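Getting Good Wrist Camera Footage Out of the Petum Two-Arm Kit

I've had the Petum kit for long enough now that people have started emailing me the same question, so I'm putting it all in one place. The question goes something like: "I bolted everything together, I ran the sample script, the arms move, and my recordings are garbage. What did I do wrong?" Probably nothing! The manual that Trellton ships with it is fine for assembly and then pretty much stops at the point where you'd like it to keep going. So this picks up where the arms are mounted, powered and talking to your computer.

A quick word on what you get, if you're still deciding whether to buy. The version I have is the bundle with the wrist cameras included. You can get it without them and add your own later, but the bracket is fiddly and I'd pay the extra. Taner Avcı, who bought his bare, printed three brackets before he got one that didn't wobble, and he is a patient man.

Step one: set the wrist camera angle before you do anything else. Loosen the two screws on the bracket, open the gripper all the way, and tilt the camera until you can see both fingertips in the lower part of the view with plenty of table beyond them. I tilted mine too far down the first time and got a lovely close-up of the fingers and nothing else. Too far up and you lose the tips, and then you can't tell from the recording whether you were over the thing you were trying to grab. Tighten the screws a little at a time, going back and forth between them, or the whole thing creeps sideways on you.

Step two: lock the exposure. Out of the box it's on auto, and every time a black finger swings across the view the picture brightens and the tabletop goes washed out. Open the camera settings panel, uncheck auto exposure, and start with the value at 100. My room has big lights so that works for me (Hacer Soylu runs hers a lot higher in her basement). Do the same with white balance. You want the wood to stay the same color from the first second to the last.

Step three: pick one easy job and stick with it for a while. I like soft stuff going in and out of a basket. Something crumpled is very forgiving because there's nearly always a fold to get hold of, and if you come down a bit off center it doesn't matter much. Mugs are harder than they look. A smooth one with a handle is a great second-week job, and you'll want to decide early whether you're going for the rim or the handle and then always do it that way.

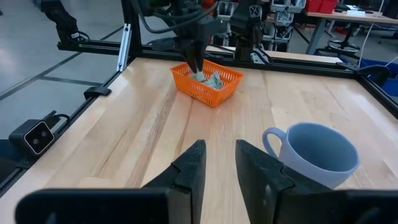
Step four: sort out who goes where. With two arms it's so tempting to have both of them dive in at once, and then they block each other's view and sometimes bump. I give one arm the basket and keep the other one back until it has something to do. In the Petum software you can set a keep-out zone for each arm under Workspace, and it takes maybe two minutes. Please do it. I skipped it and bent a finger, and a replacement pair from Witberg took forever to arrive.

Step five: check your cables with the arms at full stretch. Drive each arm by hand to its farthest corner, then straight up, then all the way in. The wrist cable should have a loose loop that never goes tight and never drops in front of the lens. The clips in the box are a bit weak, so I use hook-and-loop ties at the elbow and leave the clips in the bag.

Step six: record short. My first session was one giant file and I never looked at it again. Now I stop after each pick, save, put things back in a slightly different spot and go again. I play back the first 5 before doing any more, at full size, and look for blur when the arm slows down. If there's blur, turn down the travel speed. The slider goes up to 500 and I've never been happy with anything near the top of it.

Is the kit worth it? For me, yes, with grumbles. The arms are smooth, the cameras are better than I expected, and the software is clunky but hasn't lost a file yet. The gripper opening could be wider. If you mostly want to move big or heavy things, look at the Yalçınkaya arms first.

Next time I'll go through calibrating the rail-mounted camera against the wrist ones, which took me a whole Wednesday and a lot of tape.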